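Kestdale Folding Worktable: Not Sold on It

I bought the Kestdale in March to replace a desk that wobbled whenever I soldered. It cost 300 dollars, and the listing promised a top that "shrugs off anything." I had my doubts then and I have more now.

Setup took 2 people and most of an evening. The leg locks are stiff, and the instructions show the brace upside down. 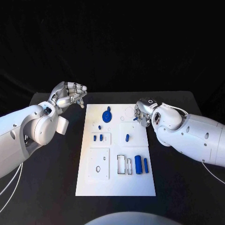

Does the top scratch easily?

Mine picked up marks in the first week, from nothing rougher than a keyboard and a coffee mug. Darker tops hide dust badly too, so order the light one if you can.

Kestdale says it holds 200 pounds. Maybe it does, spread out evenly. With a bench vise clamped at one end, the other end lifts a little when I lean - not what I want with a hot iron in my hand. I tried the same vise on my neighbor's Darkcombe, an older and uglier table, and it stayed put.
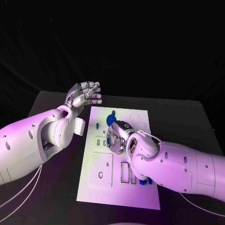 Price and returns

Zuvthorpe sells it with a 3 year warranty that leaves out the top, the feet and the locks. Returns are free, but you need the original box. I'd wait for a sale, or look for a used Darkcombe.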